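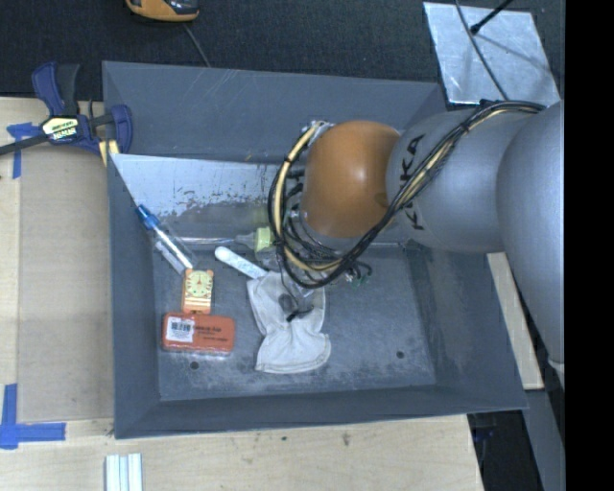
How to Read a Ceasefire Agreement

Prepared by Ljubica Atanasov for the Oredley Foreign Affairs Study Program
Last revised 6/8/21

This guide is intended for students and junior analysts who are asked to summarize a ceasefire text on short notice. It assumes no legal training. Allow two hours for a short agreement and considerably more for one with annexes.

Step 1. Establish which text you have

Governments often release a joint statement first and the signed agreement later. Record the title, the language, the place of signature and the source of your copy. Where versions exist in more than one language, look for the clause that says which one prevails. If there is none, say so in your summary.

Step 2. List the parties

Separate those who signed from those who are only named. An armed group may be given duties under a text it never signed, and a guarantor may have signed without accepting any duty to act. Mark each name accordingly.

Step 3. Mark the verbs

"Shall" and "will" usually create a commitment. "Should," "intend to" and "reaffirm" usually do not. Copy the exact verb into your notes – do not paraphrase at this stage.

Step 4. Build the timeline

Enter every deadline in a table, with the event that starts the clock. A pause of 7 days means little until the reader knows whether it runs from signature, from publication or from the first confirmed withdrawal.

Step 5. Check the map

Compare place names in the text with any attached map. Terms such as "buffer area" or "line of contact" must be defined somewhere. If they are not, report each side's public reading separately.

Step 6. Find the monitoring clause

Note who observes, who receives the reports and what follows a violation. Many short agreements leave out the last point.

Step 7. Write the summary

Keep to one page. Place commitments first, deadlines second and open questions last. Statements made by officials after signature belong in a separate paragraph, with the speaker identified.

Completed summaries should be sent to Krešimir Trajkovski for review before they are circulated. The next revision of this guide is planned for January.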